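Section 4: Running the hands-on table at an open day

I wrote this part after our May open day at Bikard, where I ran the hand-held gripper table for most of the afternoon and learned plenty the hard way! If you're setting up the Lirus demo for visitors, start with these steps and then change whatever doesn't suit your room.

Before the doors open

1. Charge both grippers overnight. Two is enough for a steady line, and you'll want one resting while the other is out.
2. Lay down something soft. Small things get dropped all day long, and a blanket is much quieter than a bare tabletop (your neighbors will thank you).
3. Put out a mix of little objects – toys, cases, blocks, anything with flat sides. Pick things you don't mind losing, as a few went home in pockets last time.
4. Open and close the fingers seven times before the first visitor. If they feel stiff, go back to Section 2 and redo the finger check.

Note: The Arton stand is nice to have, but I've done the whole demo without it. Skip it if you're short on space.

When someone steps up, let them hold the gripper first and get used to the weight. Then point them at something slim and ask them to stand it upright between the fingers. I like the translucent pink piece with the barcode label on it – it's narrow, so you can tell right away if the grip is centered.
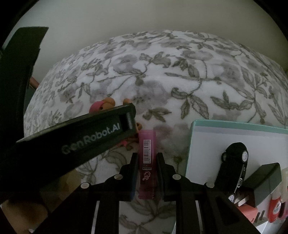
GRIPPING SMALL OBJECTS

5. Come in slowly with the fingers open, one on each side of the object.
6. Close around the middle. Grab too high and it'll swing, too low and it tips over on you.
7. Hold for a slow count of four, then lift.
8. Set it back down before you let go. Kids love to skip this one!

CAUTION: Keep fingertips, hair and necklaces away from the rails while the gripper is closing.

Note: If you're keeping a tally, use the clicker on the lanyard. We logged 219 pickups at Bikard, and I lost my place twice trying to do it on paper.

For packing up and the trip back to Marinho, go to Section 5.

Lirus Demo Guide | Questions? Ask at the Marinho front desk | © Lirus | Back to top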